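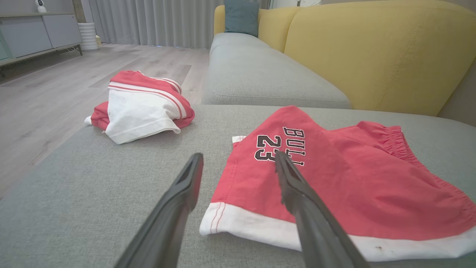 I have a soft spot for games about trains, and a much softer one for games where the trains are late. So when Junaid Bangash told me he was bringing a prototype called Drurnano to our February meet-up, I bagged a seat before he'd finished the sentence!

You each run a branch line through the same mountain valley, and you all share one stretch of single track. On your turn you play 2 cards, one for where your train goes and one for when. The second card stays face down until the whole table has committed, and that's where the groaning starts. Karla Bermúdez held me at a siding for three rounds in a row and offered me a biscuit each time.

I wasn't sold on the scoring at first. Parcels pay more than passengers, so we all chased parcels, and the middle of the game sagged a bit. Junaid has since trimmed the deck (it's 17 cards lighter now) and my second play was much snappier – we were packed up before the kettle went on again.
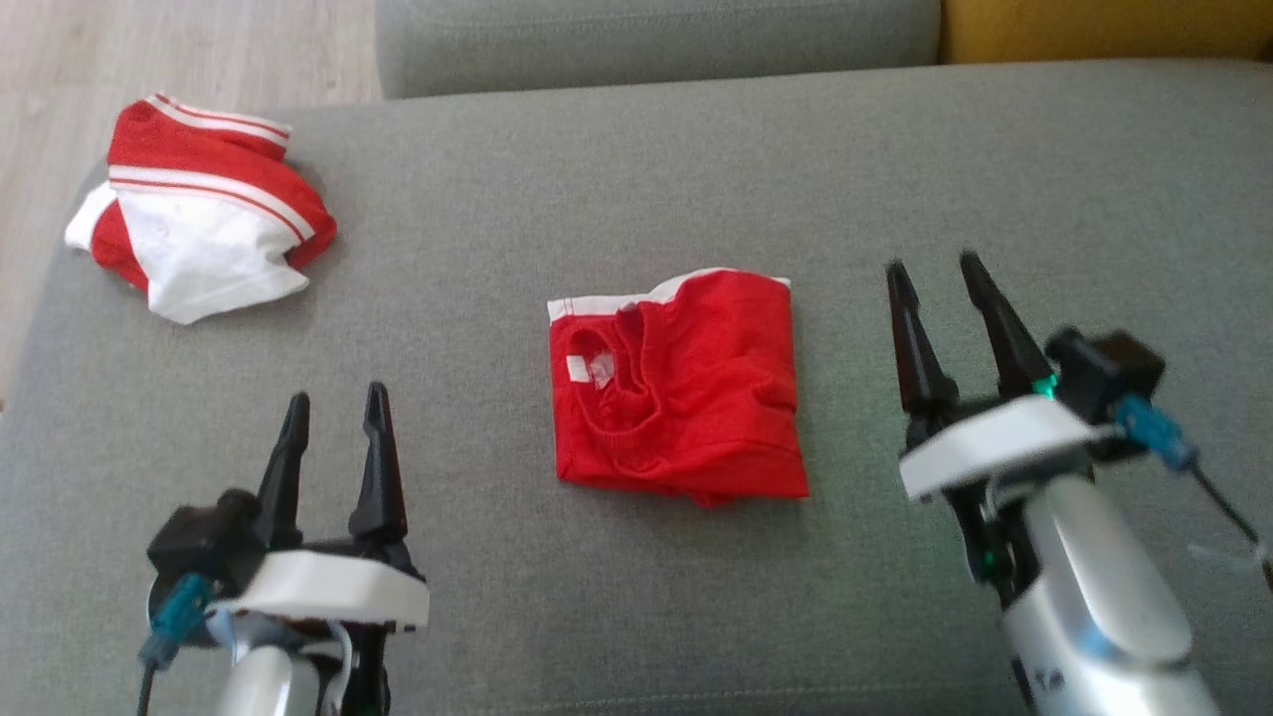
Who should try it

If your group liked Brukix, you'll feel at home with the hidden timing, though Drurnano is a good deal meaner. It plays best with 4. With two it's more of a polite puzzle, and my favourite bits, the traffic jams, hardly come up. Junaid is still fiddling with the colours on the signal tokens, and I've asked him for a longer map with a second tunnel. He said he'd think about it.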